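Damian Stöckli has sold and fitted desks for home offices in Plernwood since he left his job at Imhof, and he still prefers the plain ones. "White top, rounded corners, two legs," he told me. "You bump your hip on it a hundred times in a year, so the corners matter more than the colour."

We spoke in the morning in his second room, where the floor is wood and the desk stands close to the wall. He put a mesh shelf on the far corner. I asked why he did not choose drawers.

"Drawers hide things, and then you buy them again," he said. "With a grid I see what I have. My neighbour Mathias Sutter wanted one for his flat in Endbridge, and he keeps his tea in it."

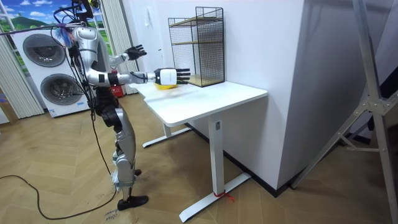 The standing desk in white, with the black mesh shelf and its two light wooden boards.

Stöckli is strict about the desktop. Only what he needs in the next hour may stay there — the rest goes on the boards or out of the room. The shelf cost him 155 dollars, and he admits it was too much.

Does he really work standing? He laughed. "In March, yes, every day. Now I stand until my coffee is finished. But I like that the desk can wait for me."

He plans to paint the wall next, in a warm grey. His wife favours green, and they have not yet decided.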